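Category: Help Wanted / Shared Workshop

Two people wanted for a two-armed robot build at Plandilberg

Podik has two arms, two black hands and a long list of things it was supposed to do by April. I've read the forum posts where a garage robot makes breakfast. I don't believe them, and I'd like help from people who don't either.

The job is testing and rework, evenings, at the shared workshop. You'd run the same pour over and over, write down what happened, and take the wrist apart when it needs it. Our log has 335 entries so far and I want 1,000 before anyone says the word "reliable" near me. Pay is $40 a session, out of my own pocket – don't expect a raise.

You should be able to crimp a connector and read someone else's Python. A degree won't impress me.
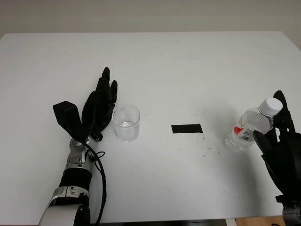

Demo videos won't either. If you send one, send the failed takes with it. Parents, students and retired machinists are all fine, but no one selling anything.

Write to Wulan Liem through the Plandilberg front desk and say what you last fixed.

Posted Jun 30, 2021

2 comments | Share

Contact | © Plandilberg Workshop | Back to top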